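What happens to old office computers in Sernness?
Elaine Leite
Handed in July 4, 2023

I picked this topic because my aunt's firm moved offices in February and left a whole corridor of desktops waiting for somebody to decide what to do with them. I walked past them every time I dropped in for lunch and it bothered me more than it should have (they were perfectly decent machines!). So when our tutor said the report could be on anything to do with waste in the town, I had mine in a minute.

My plan was simple. I wrote to 82 small firms in and near Sernness and asked them three things: how old their computers are when they go, who takes them, and whether anyone tries to pass them on first. I got 11 replies, a bit sad, but the ones who did answer wrote loads. Edwards, the letting agents, sent me two full pages and a spreadsheet.

The main thing I learned is that most places don't throw computers out because they're broken. They go when the lease is up, or when the software people say so. Vendley, the furniture shop, swapped all of theirs in one go and were quoted 2,420 pounds for collection and data wiping, so they kept the old ones in the stock room instead. I heard that stock room story again and again, with cupboards and garages in place of the stock room.

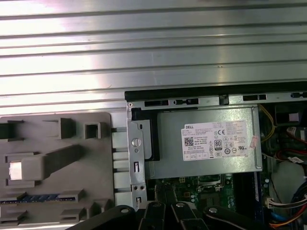

Fig. 1. Desktop computer with the side cover off.

I'd expected the inside of the case to be the hard bit for people wanting to reuse parts, but the replies were all about the hard drive. Everyone is scared of customer records getting out. One manager told me she'd happily give the rest away tomorrow if somebody would just take the drives out and hand them back to her. I think a drop-in day for exactly that would be cheap to run, and I've put a rough plan for it in the appendix.

Then there's what the parts are worth. Wasov, the repair shop by the station, buys memory and processors when they're recent enough, but won't touch anything that would sit on the shelf for a year. 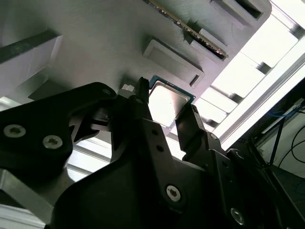
Fig. 2. A processor with its metal lid.

If I did this again I'd ring people up. Email was a mistake, and I lost nearly three weeks waiting for it. I'd also ask the schools, as two firms said they'd offered machines to a school and never heard back, and I'd love to know what happened at the other end. I have a budget of 500 words left for the appendix, so the full replies are in a separate folder with the names taken out where people asked me to.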